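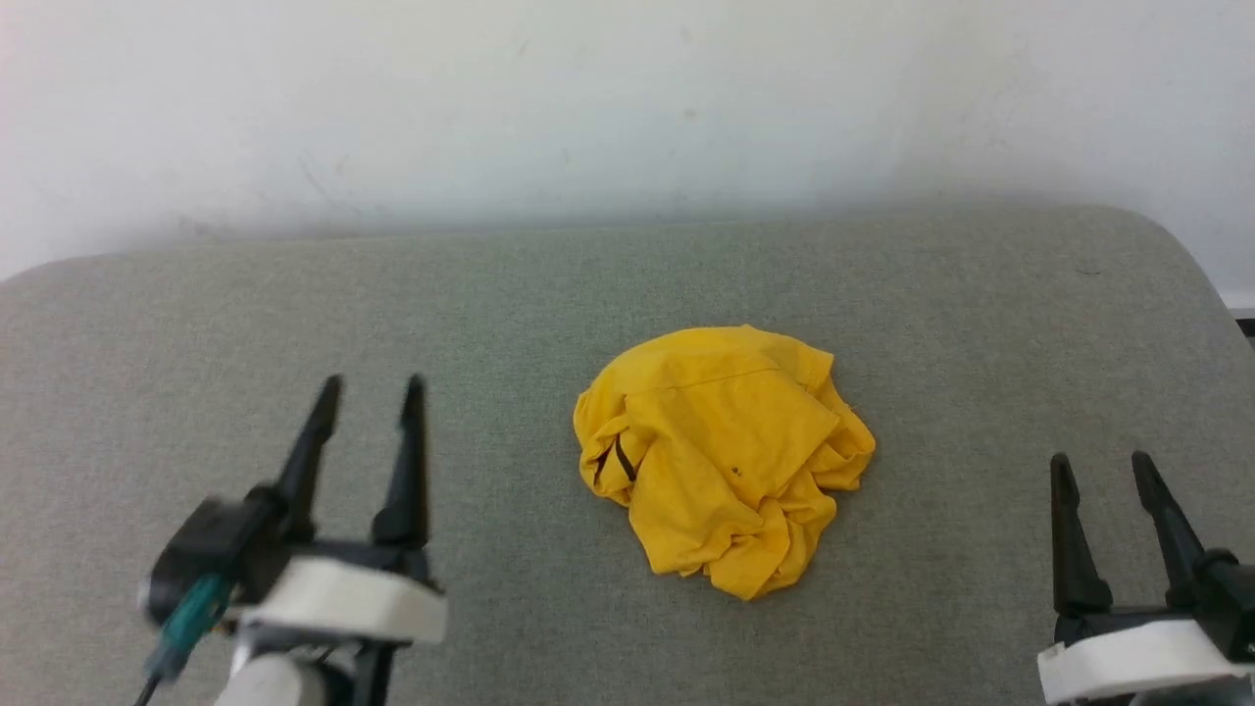
A token ledger records who holds what, and how it changes from one block to the next. In these notes a token is any entry in the ledger that can be moved by a signed message. Fungible tokens are interchangeable: one loyalty point is as good as another. Non-fungible tokens stand for single items, and the ledger must then carry some description of the item. For a piece of clothing like the crumpled yellow one on the grey-green upholstery, a record reading "garment, yellow" would fit far too many things, so the issuer adds a serial number and signs both.

2. Issuing and transfer

The issuer creates tokens by writing a mint entry. In the Nimus test ledger used for the exercises, supply is fixed at 300 tokens per group. A transfer names a sender, a receiver and an amount, and carries the sender's signature. A node rejects it if the balance is too low or the signature does not match. The order of transfers within a block matters — two valid transfers from one wallet may not both be valid once the first has been applied.

3. Rewards

A reward rule pays out when an event is reported. The weak point is the report. The ledger can prove that a message was signed, but it cannot prove that a video was watched or a shop visited. Görtz calls this the reporting gap; see section 13 of the reader. Usual measures are a cap per wallet, a delay before payout and a deposit from the reporting party.

Exercise

Wallet A holds 200 tokens and sends 2 to wallet B, then its full original balance to wallet C, all in one block. State which entries are accepted and give the final balances. Repeat with the order reversed.

Answers go to Edeltraud Ackermann before the November session.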